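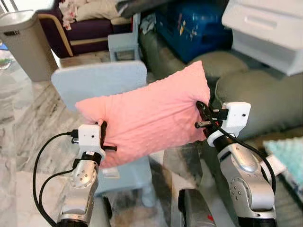 Weekend Away for a Bachelorette Group: Can Skudel Do It in December?

Search this site Go

November 21, 2020 | Student project, Tourism and Events

5 min read

So my project started with a very simple complaint. Every bachelorette weekend I've ever read about happens in summer, by a pool, in a town where a round of drinks costs as much as my textbooks. I wanted to know if a small harbor town could host the same kind of group in the off-season, and if the numbers would hold up for people on ordinary pay. I picked Skudel because it's a bus ride from campus and I already knew where the good fries were (this matters more than you'd think when you're doing fieldwork).

The made-up group in my plan has 15 people in it. I chose that on purpose because it's an awkward size. It's too many for one table at most places in Skudel and too few to get the big group rates at the ferry office. My budget for the whole thing, not per person, was $1099 for two nights of lodging. Food, drinks and the ferry were on a separate sheet, which I'll get to.

First up, getting there. In summer the boat from Sura runs all day long. In December it goes out in the morning and comes back before dinner, and if the wind picks up it doesn't go. I rode it both ways and the crossing was fine, cold on deck, very nice inside with the heaters on. The snack counter was shut. For a group I'd book the bus along the coast as a backup and not tell the bride about it until she needs to know. 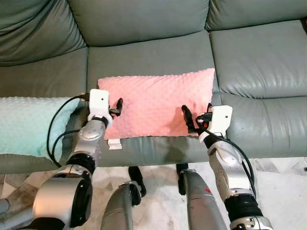

Is Skudel too quiet for a bachelorette weekend in winter? It depends on what the group wants at midnight, since there are two bars open past eleven and no nightclub at all.

That was my biggest finding and also the one I was most worried about writing down. The bars are good! One of them has a pinball machine and a back room you can reserve without a deposit, and the other one does karaoke. But if your group wants a dance floor and a line outside, send them somewhere else. I put a survey up on the department board and the people who answered were split pretty evenly between "I want to dance" and "I want to sit down and eat cheese," with a few who wrote both.

Food was easier. Ayaaba is the restaurant everybody in town pointed me to, and they'll take a big party if you agree to eat early and pick from a short menu. I tried the fish stew and the squash thing with hazelnuts. I'd go back for the squash. They do want the final headcount a week ahead, and they charge for no-shows, so whoever is organizing has to be a little bossy with the group chat. 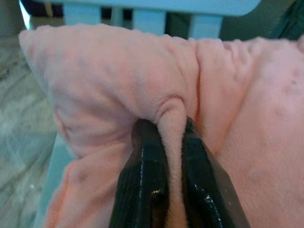
The other thing I'd build the Saturday — sorry, the second day — around is Clolomance, which is a bathhouse down past the harbor wall with two saunas and a cold plunge. You can rent the small side for a morning. My professor asked if that was really an activity or just a way to fill time, and I think it's both. I sat in there for most of a morning taking notes that got so damp I had to copy them out again on the bus. Every group needs a stretch where no one is talking about the schedule, and this was the cheapest one I found.

Now, lodging. I compared the hotel up the hill with six rental houses, and I gave each one a score for distance, beds, bathrooms and how annoying the check-in was.

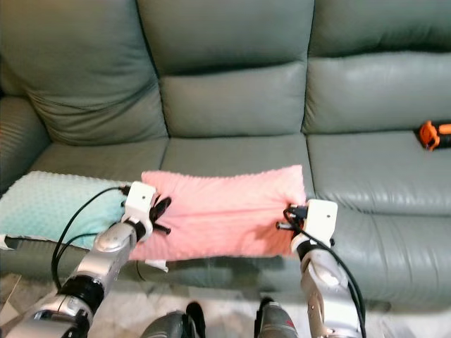

Beds were where my spreadsheet got into trouble. The listings love to say "sleeps eight" and then you look closer and two of the eight are on the couch. I made a rule that a couch only counts as a sleeping spot if it's long enough to lie down on without taking it apart. A leather one like the gray-green sofa in the photo, with three seat cushions in a row and a couple of pillows, pink and mint green, would get one point from me and not two, however optimistic the owner is. Once I applied the rule, only two of the houses could take half the group each, and they happened to be on the same street. Both together came in under the $1099. The hotel didn't, even with breakfast taken off.

What went wrong: I did all my price checks at once, so I can't tell you how much they move around. I also left out taxis. Skudel has hills, and the walk back from the karaoke bar is all uphill, and I only tested it in sneakers. If I did the project over I'd test it in heels, or at least ask someone braver to. My survey was small too, and everyone in it was a student, so it says very little about what somebody's aunt would want.

My recommendation to the town's visitor office (this was the part worth the most points) is to put one page together with the winter ferry times, the group menu at Ayaaba and the bathhouse rental on it. Right now all three are on different websites and one of them still shows the summer hours. I'd also ask the ferry office in Sura to drop the group minimum in December, when the boat is half empty anyway.

The full scoring sheet and the survey questions are in the appendix. The food budget is in there too, but check the tip column before you use it, I found a mistake in it the night before I handed this in.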